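Squeaky floors upstairs - any fix?
Posted November 3, 1999 by Natalia Bañuelos

My hallway squeaks so bad it wakes the dog. Tried talcum powder in the gaps, got maybe a week of quiet!

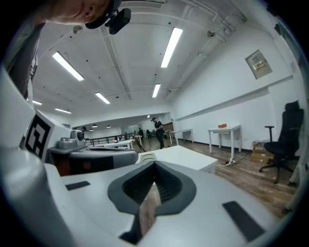
Mohcine Kamel: Powder's a waste of time. Screw it down from above, into the joists.

Saimi: Disagree, I did that in January and split two boards. Wait for the heat to come on - mine quit by itself.

Natalia: Mine's worse with the heat on, lol. I'll try one screw in the closet first.

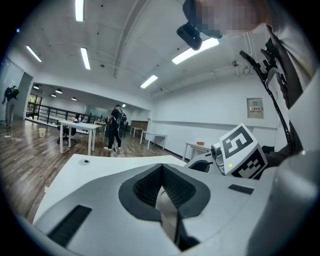
Upstairs, Tuesday night

Mohcine Kamel: Drill a pilot hole!!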